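Clulten resets footwear handling rules for theatre and ward staff

Clulten Day Surgery has replaced its footwear procedure for clinical and support staff, with the new version taking effect in June. The document covers slip-on foam clogs worn in the theatre corridor, recovery bays and sterile services, and sets out how pairs are to be inspected, cleaned, labelled and stored between shifts.

The previous procedure dated from the centre's opening and dealt mainly with leather and polyurethane theatre shoes. Most staff have since moved to moulded foam, which behaves differently under heat and disinfectant. Jeptoo Kariuki, who manages sterile services at the centre, said the old wording had allowed pairs to go through the thermal washer at a setting the material does not tolerate.

"A foam clog that has been through a hot cycle can lose close to a full size," Kariuki said. "The strap pulls in, the footbed curls at the heel and the wearer starts walking on the rim. We were writing off pairs that had months of wear left in them."

Under the new procedure, foam clogs are to be washed by hand or in the low-temperature cabinet with neutral detergent, rinsed, and left to air dry at room temperature. Drying cabinets, radiators and direct sun are excluded. Bleach-based products may be used only for blood or body fluid contamination and must be rinsed off after the stated contact time.

Inspection is to be carried out in pairs, at bench height, from the heel end. Staff are asked to check the collar for splits, the footbed for compression, and the outsole for loss of tread at the ball of the foot. Heel straps are to be swung through their full travel and the rivets checked for looseness. A strap that drops under its own weight is recorded as a fault, as is one that cannot be moved with a single finger.

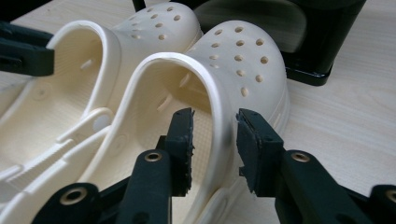
Light colours have been retained for general issue. The working group considered navy and dark green, both of which hide scuffing, but preferred pale foam for the ease with which soil can be detected in the vents and under the collar. Yellowing is treated as cosmetic and is no longer grounds for replacement.

The question of ventilation holes took up a good part of the consultation. Vented uppers are cooler over a long list and dry faster after washing, but they offer little protection from splashes or dropped sharps. The procedure therefore permits vented clogs in recovery, linen and the theatre corridor only. Scrubbed staff and anyone handling used instruments must wear a closed upper. Staff moving between zones will be expected to change at the bench outside the instrument room.

Joyce Waweru, the centre's work health and safety adviser, said the split had been made on exposure and not on job title. "An orderly who is carrying trays needs the closed shoe for as long as the trays are in hand," she said. "The same orderly on a linen run does not."

Heel straps are to be worn behind the heel at all times on shift. Forward-strap wear, common among staff who slip their shoes on and off at the desk, was identified in the review as a contributor to stumbles on the ramp between recovery and discharge.

The centre has ordered 70 pairs of vented clogs and a smaller number of closed ones through Birnelon, its existing uniform supplier. Sizes have been taken from a fitting session in the staff tearoom, where half sizes were rounded up. Each pair will be marked inside the heel with the wearer's initials and month of issue using a laundry-safe pen. Adhesive labels are not to be used, as they lift in the wash and have been found in the drain trap.

Storage will be on open racks supplied by Vastov, with 18 pairs to a bay. Pairs are to be placed side by side with the heels facing out and must not be stacked or nested, which deforms the toe box. The old lidded tubs are being withdrawn.

Worn-out pairs will go into a collection bin near the loading dock. Yuto Nishimura, who looks after the centre's waste contracts, said the foam could be accepted for granulating provided it was clean and the straps had been taken off - contaminated pairs will continue to go out with clinical waste.

Staff who prefer to supply their own footwear may do so if the pair meets the zone requirements and is presented for inspection before first use. Copies of the procedure are held at the recovery desk and in sterile services. Questions about sizing should go to Genalyn Malabanan in stores, who will also handle exchanges until 2 pm on weekdays.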